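# Looking after an oiled wooden table

Notes for solid wood tops finished with oil. Lacquered and varnished tops need different treatment and are not covered. 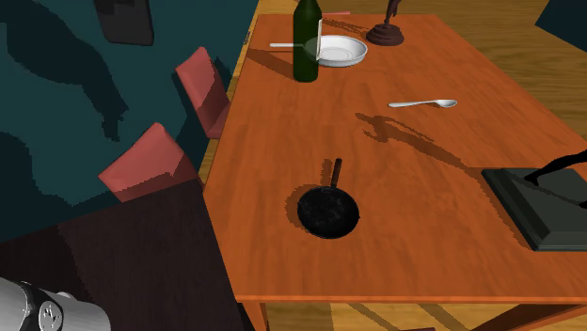 **Kitchen › Surfaces › Wood**

## Testing the finish

Put a drop of water on a spot near the edge and leave it for 8 minutes. If it stays in a bead, the oil is still sound. If it flattens and leaves a dark patch, the top is due for a fresh coat. Test two or three places, as the middle of a table wears faster than the ends.

## Daily cleaning

Wipe with a cloth wrung out in warm water and a little washing-up liquid, then dry along the grain. Do not use scouring powder, bleach or a steam cleaner. Pans go on a trivet even when they feel only warm to the hand. Oil bottles should be wiped at the base before they are set down – a ring of cooking oil goes sticky and collects dust.

## White rings

A pale ring usually means moisture held in the finish. Leave it overnight first. If it remains, rub lightly with a dab of the same oil used on the top and a soft cloth, working with the grain.

## Black marks

Dark grey or black spots often come from wet iron or steel reacting with the tannin in the wood. Oak is the worst for this. Sanding removes shallow marks. For deeper ones, oxalic acid is sold for the purpose; wear gloves and eye protection, follow the packet, and rinse well.

## Re-oiling

1. Clear and wash the top. Let it dry for a full day.
2. Sand with 180 grit, then 240, always along the grain.
3. Remove the dust with a vacuum brush and a barely damp cloth.
4. Apply a thin coat of oil with a lint-free cloth.
5. Wait 13 minutes, then wipe off everything that has not soaked in.
6. Leave overnight and repeat once.

Keep the table out of use until the oil has cured; the tin gives the time. Ours is done every June, with the windows open.

**Rags:** cloths soaked in linseed or similar drying oils can heat up and catch fire by themselves. Spread them flat outdoors to dry, or soak them in water and put them in a lidded metal tin.

*Black marks section revised after a correction from Vija Kļaviņa.*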